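Automating the Supply Room: Equipment Plan and Budget
Final project report, Team Sokol
Report text by Mihret Yimer

Background

Our project began with a sentence in the course handout: "Select a repetitive task in the building and plan its automation." Other teams picked the mail counter and the recycling sort. We picked the supply room, partly out of conviction and partly because the mail counter was taken.

The task is restocking. Packing supplies come back to the room in whatever state people leave them, and someone has to put new rolls on dispensers, put the dispensers back on the shelf, and keep the spares where they can be found. It is dull work, which made it a good candidate, and it involves adhesive, which we should have thought about longer.

We were asked to plan the purchase only. No robot was bought with course money. This was a relief to the department and, by the end, to us.

What we thought we needed

Our first equipment list was written in a single evening in February and reads like it. It called for two arms, a mobile base, a vision system, and a line item labeled "software (misc.)" that was larger than the line item for the arms. When we added it up, the total came to 11 times our planning limit. Our advisor returned it with one comment in the margin, and the comment was "No."

The second list was more modest. We cut the mobile base after measuring how far the robot would have to travel, found that it could do the job from one spot, and felt a little foolish about the navigation section, which had taken a week to write. It survives as Appendix C.

Watching the task

For the third list we did what the handout had suggested in the first place, and spent time on the task before shopping for it. Each of us restocked the shelves by hand for 30 minutes while the others took notes. The notes changed the budget more than any quote did.

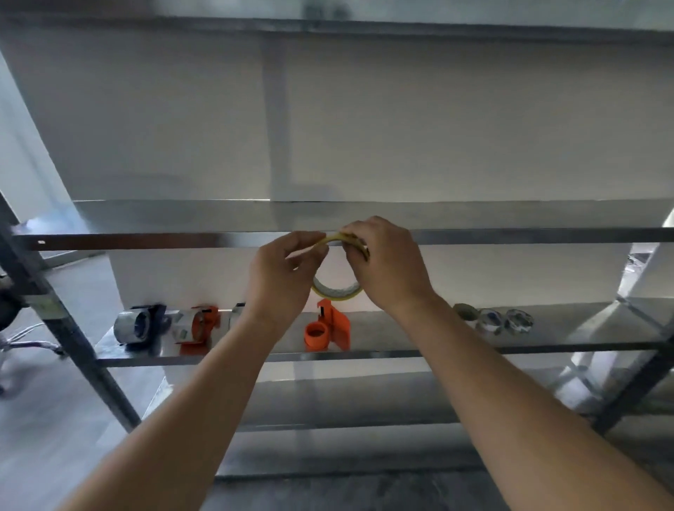

Gripper choice ended up being the hardest decision in the report, and it is where most of our money moved. We had assumed a plain parallel gripper would do, on the grounds that a roll of tape is a simple shape. Simple shapes can still be awkward to hold. The yellow roll is a narrow ring, and a person holding it upright in front of the rack uses both hands, with the left thumb and index finger pinching one side and the right thumb going through the opening. The orange dispenser standing below it has a short hub, and the ring has to end up on that. The dispenser also sits close to the front edge of the shelf, so an arm that pushes a little too hard has bought itself a second task on the floor. We wrote down two requirements from this: fingers thin enough to go inside the core, and some way to steady the dispenser while the roll goes on.

The second requirement reopened the question of a second arm. We closed it again with a fixture, meaning a weighted cradle that holds the dispenser still. A cradle can be made in the student shop for the price of the material. A second arm can't, although one team member looked into it.

Comparing the options

We compared three suppliers' packages under the working names we used all term: Cluvlow, Fimier, and Irnard.

Cluvlow was the cheapest arm and had the best brochure. The gripper was sold separately, as were the cable, the mount, and the training session in which one learns that the mount is sold separately. With everything added, it stopped being the cheapest.

Fimier came with a gripper included, but the fingers were too thick for the core of the smaller rolls. Replacement fingers were available with a lead time of 9 weeks. Our course had fewer weeks than that left when we asked.

Irnard was in the middle on price and offered interchangeable fingertips that could be swapped without tools. It was also the only one whose quote listed yearly service as its own line, in normal-sized type. We grew fond of it for this reason alone, and then had to go back and score it properly. It still came out ahead.

Costs we missed the first time

Our early budgets covered the robot and very little else. The final version adds these:

Fingertip replacements, on the assumption that adhesive will get on them
The cradle, plus one spare
Floor anchoring for the rack, which the arm should not be able to nudge
Safety review by the building office
4 hours a month of somebody's time to deal with whatever has gone wrong

The last item drew the most discussion. The point of the project was to save staff time, and here we were asking for some of it back. We ran the numbers with and without it. Without it, the plan looks excellent and we don't believe it.

Recommendation

We recommend one Irnard arm with the thin fingertips, one fixed position in front of the rack, and the cradle. We recommend buying it in two stages. Stage one is the cradle alone, used by people, for one semester. Loading a dispenser is easier when it holds still, and the department may find that this solves enough of the problem to stop there. We realize this means the first purchase in our automation plan is a weight with a slot in it.

If stage two goes ahead, the arm should be tested on the narrow rolls before anything else. Clear shipping tape is wider and more forgiving to grip, though harder for a camera to see, and the supplier demos we attended used neither kind. They used wooden blocks, and did very well with them.

Remaining work

The service contract terms need to be read by someone qualified to read them. The cradle drawing still has one dimension marked with a question mark. Appendix C may be skipped.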